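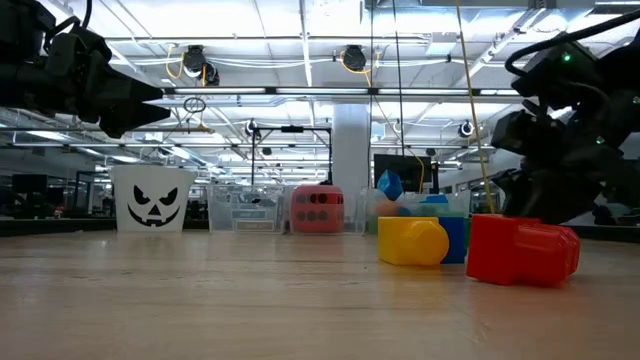
Two robotic arms at a table with toy blocks, clear plastic bins and a white bucket.

Automation at the Laltholm sorting works

The Laltholm sorting works is a returns and repacking site for toys and small household goods, operated by Skultar. It is known mainly for the gradual move of its sorting work from hand benches to robotic arms, a change that altered most of the jobs in the building.

Background

Before automation, all returned goods were sorted by hand. Workers stood at long benches, checked each item against a printed list and placed it in a bin for resale, repair or recycling. The site employed about 300 people, most of them on the benches. Wrist and shoulder complaints were common, and shifts were set by the arrival of trucks.

Introduction of the arms

Skultar brought in the first arms in February, under a contract with the equipment supplier Rojanasak. They were set up in pairs, each pair sharing one table. Building blocks and other small toys were among the first goods handled, as they come in many shapes but are light and hard to break. Soft items and anything in torn packaging stayed on the hand benches.

The software that assigns items to bins, Bramano, was adapted on site. Bench workers were asked to name the items that caused them the most trouble, and their list of 1049 product types became the basis for the first settings.

Effects on work

The title of bench sorter was replaced by three new ones: table attendant, exceptions sorter and setup technician. Attendants look after several tables at once, swap full bins and clear stopped items. Exceptions sorters handle whatever the arms leave behind – in practice, much of the odd, dirty or incomplete stock.

Lifting was reduced, and start times became more regular. Some workers reported that the job had become quieter and more solitary, with less talk between benches. Others objected to the pace of exceptions work, where easy items no longer break up the difficult ones. A rotation rule was later agreed, limiting exceptions work to half a shift.

Training

Setup technicians are recruited from the existing staff. The course is held in working hours and ends with a practical test at a live table. Pay for the post is one grade above that of attendant – a point left open in the first agreement and settled in the second.

Last updated Wednesday, November 6, 2019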